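Equipment corner: the gripper money

The budget round for next year opens in January, and as usual the cloth-handling bench has asked for everything. We have been told we may have some of it. What follows is where the list stood when the coffee ran out.

The big item is a second arm. Quintero quoted for one with a two-year service plan, and the number was read aloud once and then folded up again. It has been moved to the "wish" column, where it joins the height-adjustable bench and a door that closes.

Fingertips are a different matter. We have always filed them under consumables, next to tape and pens, on the theory that they cost nothing. A pair from Erno, with mounting blocks and shipping, comes to $816. Pens do not cost $816. From now on fingertips get their own line, and the line will say six pairs a year, so that we stop finding the money in the travel budget. 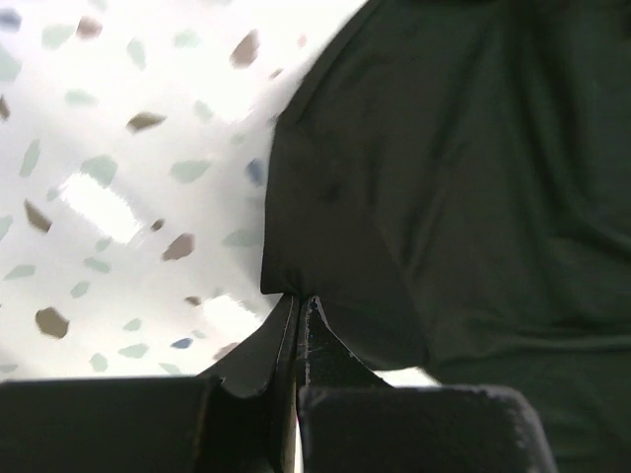
Arkska would like us to switch to their soft tips, which they say are kinder to thin fabric. They may well be. They also need a different mount, and the mount is $1,981, a figure that appears on page 2 of the quote in a noticeably smaller font. We have asked for a loan set before we commit. If you have a cloth task that regularly goes wrong at the corners, put your name down to try it.

Wrist cameras stay as they are. The Usuvik software license does not, because it renews whether we like it or not, and this year it has picked up a "platform fee" that their sales desk has so far described in three different ways.

Please send requests by the end of the month, with a quote attached. "Ballpark" is not a quote. Neither is a screenshot of a shopping cart, although we admired the optimism of whoever added the espresso machine.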